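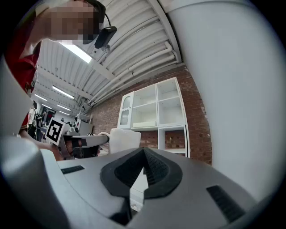

Home Organization Basics, Session 4: Shelves, Cubbies and Desk Tops

Okay, so tonight is the session everybody asks me about when they sign up, and it's the one where people tend to buy too much stuff before we start. Please don't! Leave the bins at the store for now. We're going to work with whatever is already on the shelf, and I'd like you to read these notes before you touch anything at home.

First thing I do with a cube shelf is empty it. All of it, every compartment, even the one you swear is fine (mine is never fine). Once it's bare I wipe it down and push on the shelf boards to see which ones wobble. If a board lifts right out, lay it flat in a compartment so it doesn't wander off, and check the pegs. I lost 2 pegs behind a radiator in February and had to order a bag of 50 from Tzanetos to replace them, so now I own 48 spare pegs and a lot of opinions about pegs.

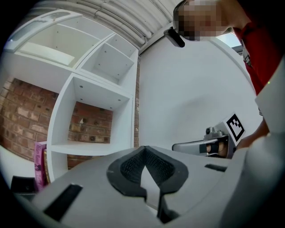
Wajid Kiani

Now, putting things back. I go by how often my hand reaches for it. Cups and everyday things get the shelf between your waist and your eyes. Cushions and folded cloth can go low, they don't mind being bent down for. Up high is for the things you'd be happy not to see until the holidays.

Leave one compartment empty. I know, I know, it feels like a waste, and people in the Jenwood group argued with me over it for most of an hour. But things come into a house all the time and they need somewhere to land – otherwise they land on the table.

Speaking of which, the table. A desk with a shelf hanging over it is a trap, I think, because the strip at the back goes dark and you stop looking there. Cups go there and stay.

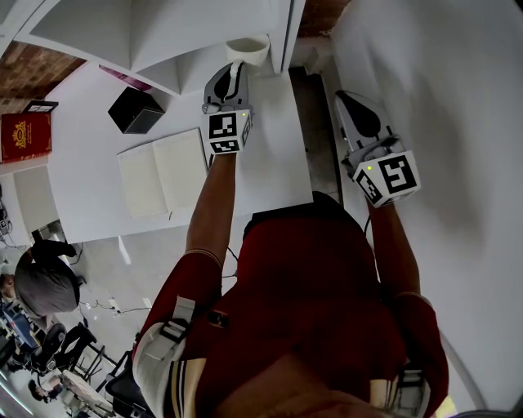

So pull everything forward to where you can see it, and then decide. A notebook you're writing in can stay out, open if you like. Books you've finished go to the bookcase, standing up, spines out. Small boxes are the tricky ones! Open every small box. If you can't name what's inside without looking, it doesn't get to live on the desk.

What to do before next time

1. Pick one shelf unit, 200 cm tall at most, and empty it completely.
2. Check that it stands straight and is fixed to the wall. If the wall behind it is brick you'll want the right plugs, and the handout from the Fonarport session covers those.
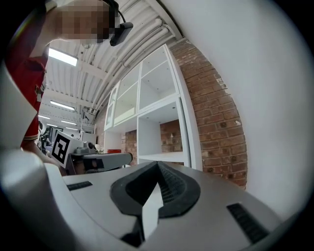 3. Put things back by reach, leaving your one empty spot.
4. Clear the back strip of your desk or table and write down what you found there. Bring the list, we'll read a few out loud (only if you want to – mine had a fork on it).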